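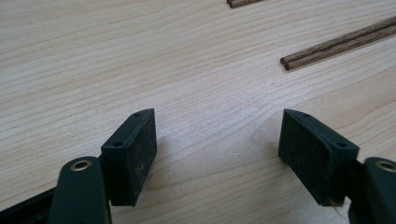 Navickas open day in Vuverwood, anyone else go?

Board: Robotics and Automation > Shows, Visits, Meetups

gearlash_tom
Posted April 27, 2026

Went to the open day at the Navickas building in Vuverwood. I'm writing this up for those who asked in the other thread whether it was worth the drive. For me it was 2 hours each way and I'd do it again, with some complaints.

They had three parts open. The front hall was the Cellent line, the palletizing cell they've been showing for a while. Same demo as last year as far as I could tell, with boxes going up and boxes coming down. The second room was talks. I skipped most of those. The back room was the hand-held gripper tables, and that is where I spent my time.

You hold the gripper in one hand and do the task yourself, and it records while you work. The task at my table was chopsticks on a bare wooden tabletop. You pick up a pair, put it down parallel somewhere else, open the fingers all the way, back off, and go again. They had a sheet on the wall saying the Tikar project had 892 recordings of that one task before the doors opened.

It's harder than it looks. A chopstick lying flat on a table gives you very little to get hold of. I came in too high and closed on nothing a few times. If you come in too low the pads hit the table and you feel it in your wrist.

Food was sandwiches. Parking was a mess.

palletjack
Reply to gearlash_tom

I was there in the morning. The Cellent demo was not the same as last year. It's running mixed box sizes now, and last year it was all one size. That's a big change for anyone who buys this stuff. I think you walked past it too fast.

The back room I didn't get. I stood in line and then moved chopsticks from one spot to another. My kid would have liked it.

gearlash_tom

Fair enough on the box sizes, I missed that.

m_orrin
Reply to palletjack

The chopsticks are a good choice. They're thin and they roll, and there are two of them that have to stay together. If you only record people picking up blocks you get a robot that picks up blocks. I work in packaging and half of what we handle is long and thin. Straws, skewers, stir sticks. We still do all of it by hand.

palletjack

Sure, but then show me the robot doing it. I saw people doing it. There was no arm in that room.

m_orrin

The arm was in the second room, after the noon talk. They ran it for the people who stayed.

palletjack

Nobody at the front desk told me that. It wasn't on the handout either.

kestrel_hw
Reply to m_orrin

I stayed for that. It did the chopsticks task and a cup task. It dropped one stick on the second try and the presenter let it keep going without stopping it, which I liked. It was slow. I'd put it at a quarter of the speed of a person. I don't see it on a line any time soon.

For the people asking about hardware: the finger pads are blocks that go on top of the arms, and the faces are matte. I asked how long a set lasts. The guy at the table said they swap them when the grip starts to slip and they don't keep a schedule. He also said dust is the main thing and they wipe them down between groups. I didn't see anyone do it while I was there.

lowvolt
Reply to kestrel_hw

No schedule for a wear part would bother me. If the grip changes over the day then the morning recordings and the afternoon recordings aren't the same thing.

kestrel_hw

I said the same to him. His answer was that they want some of that in there, so the thing learns to work with worn pads too. I'm not sure I buy it. I'd want it written down at least, which set of pads went with which batch.

m_orrin

I'd buy it. Pads wear in a plant too.

lowvolt

They do, and in a plant somebody logs it.

dunes_and_diodes

Question from someone who couldn't make it. How heavy is the gripper? I have a bad wrist and I'm thinking about signing up for the paid sessions they run.

gearlash_tom
Reply to dunes_and_diodes

The card on the table said 570 grams. Fine for the first ten minutes. After that I wanted to rest my elbow, and they don't want you resting your elbow because it changes how you reach. I'd ask them before you sign up.

kestrel_hw

Agree with that. My table was a little low for me too. I'm tall. Ask for the table by the window if they use the same room, it's higher.

dunes_and_diodes

Thanks both. I'll write to them.

palletjack

Did anybody get a price on the new Cellent? They told me to fill in a form.

lowvolt

Same. Form, and then a call back. I'm still waiting.

m_orrin

They quoted us a range over the phone last fall but that was the old version, so I won't post it.

gearlash_tom

One more thing I forgot. There's another open day planned for June, same building. The woman at the door said group size is going to be capped at 13 for the back room, and you have to book a slot. The arm demo is supposed to be on the handout this time. If you go, get there early for parking, or use the lot behind the tile store and walk.

palletjack

If the arm is on the handout I'll go again. Putting in for a slot.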